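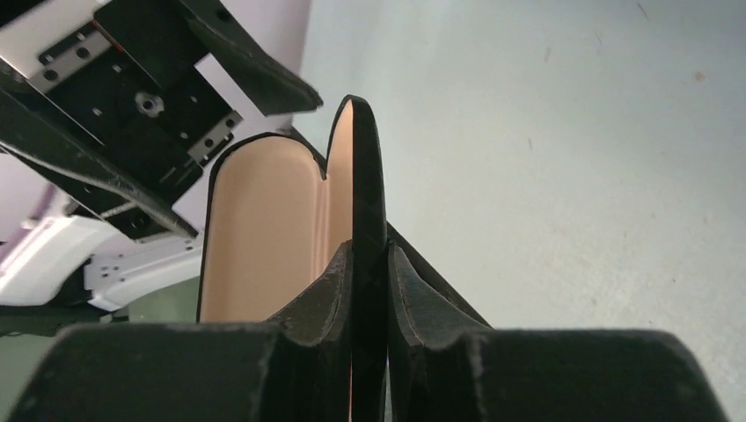 *Open case, black outside, beige lining.*

# Glasses cases and sunglasses: your questions

We get a lot of letters at Ninham, and a good many of them ask the same things, so I've gathered the answers on one page. Do put the kettle on first, I do tend to ramble!

## Which way up should my glasses go in?

Fold the arms flat, one over the other, and lay the glasses lengthwise with the lenses facing away from the hinge of the case. If you have to push the lid shut, please don't. Open it again and have another look at the arms, as it's nearly always one of those sticking up.

## Do I need to clear a space to do my cleaning?

It does help. A plain, flat surface in a pale colour is lovely for this, as you can spot a dropped screw straight away (I speak as someone who has crawled over a patterned carpet in Vastthorpe with a torch).

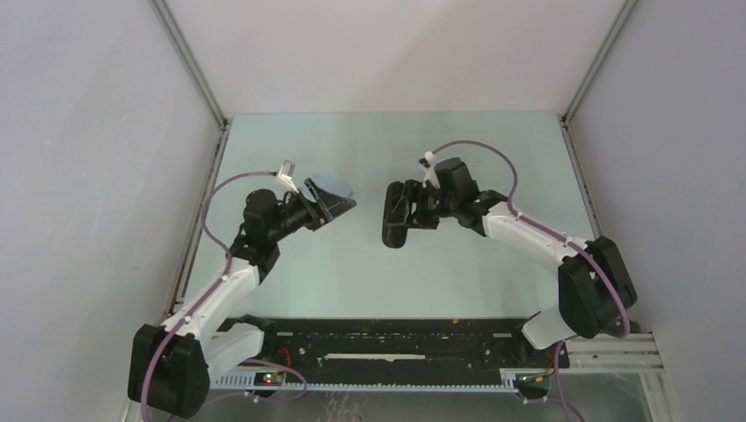 Vilho Nurmi wrote to say that he puts a tea towel down first, and that it has saved him two screws and a nose pad since May. A very good tip, and one I've pinched.

## What about the cloth?

Wash it by hand every week or so with a drop of washing-up liquid, leave out the softener, and let it dry flat. Keep it somewhere near your glasses, and give it a good shake before you use it, because grit is what does the scratching. 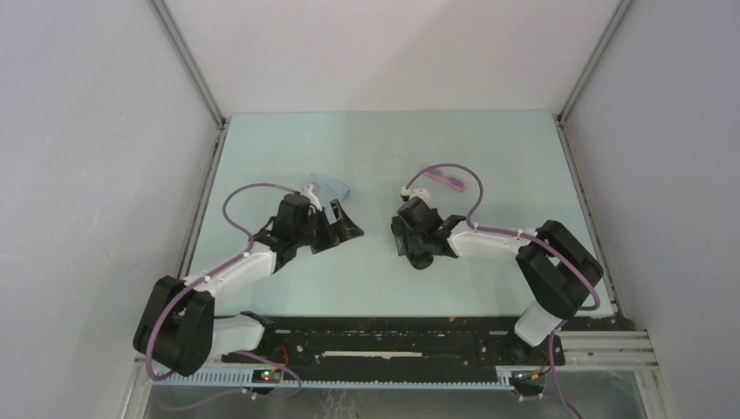 Could one cloth do for the whole family, a reader from Stirkberg wondered, and yes, of course it could, though in our house it would be lost by teatime. We send out spares for exactly that reason. Ask for item 333.

## Can I keep tinted plastic sunglasses in a hard case?

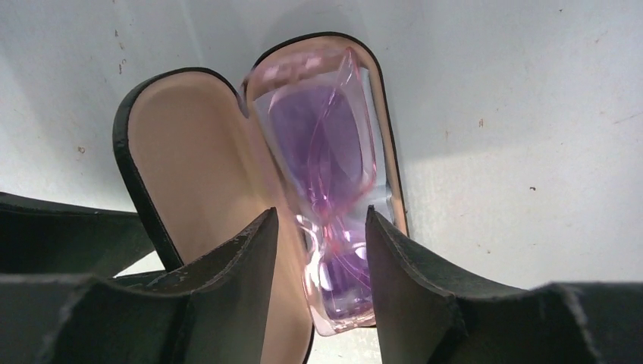

## How do I clean the lining?

A barely damp cloth, then leave the case open overnight.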